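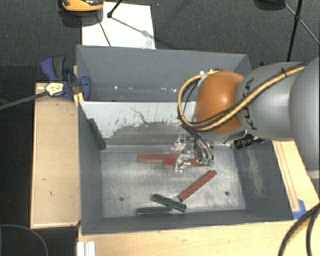

Red and green blocks in the old gray bin.

5 June 2020
by Ľubica Vaněk

I have been on a sorting kick for weeks now, and it has finally reached the blocks. You know the kind I mean – long, narrow ones, good for building a log cabin or a very wobbly bridge. Ours have lived in a cardboard box, a salad bowl, two different tote bags and (for one whole winter) the bottom drawer under the oven. So I've been thinking hard about bins.

I am completely sold on metal. I love the gray one up at the top of this post! The dark paint on the sides, the bare floor that has gone all cloudy and silvery from scuffing, even the back wall where the pale paint has worn off in a ragged patch. My sister says it looks like something you'd find behind a garage. She means it as an insult and I took it as a compliment. A plastic tub gets one crack in the corner and then you're finding slivers of it in your socks. Scratch up a metal bin and it's the same bin with more scratches on it.

The floor has a couple of small round holes too, and I'm a big fan of those. Crumbs and grit always end up in a toy bin, no matter what you do, and with holes you can just carry it outside and give it a good shake.

Now, about the colors. Red and green together makes everyone say Christmas, and I did wonder if I'd get tired of it. I haven't. The red ones jump right out at you against all that gray, and the green is dark enough that it stays calm. My nephew will only build with red, so he gets the red and I get the green and we meet in the middle with a sort of striped fence. Last time the fence got a gate, and the gate got a troll, and I was the troll until supper.

What I haven't worked out is how full a bin should be. I used to buy as if there were a prize for it. There was a set in the Havlíček catalog with 1,000 pieces and I had my finger on the order button, I really did! Then I remembered that I would be the one picking up 1,000 pieces. Six blocks spread out on the floor of a bin is so much nicer to look at than a heap, and a kid will reach right in and start. Give him a heap and he just tips it over, and then you have a rug full of blocks and a child in the other room asking for crackers.

So the plan is a small bin out where people can reach it and the rest up on the closet shelf, and every so often I'll swap a handful. I wrote that on an index card and taped it inside the closet door, where I expect it will be ignored by everyone but me.

Next up is paint. I was going to redo the whole inside of mine in cream, but the more I look at worn gray the less I want to touch it. Maybe just sand down anything sharp along the rim and leave the rest alone. If you've painted the inside of a metal bin and it held up to kids, please tell me what you used, and whether the smell ever went away. The last can I bought stunk up the hall until September and I still have half of it.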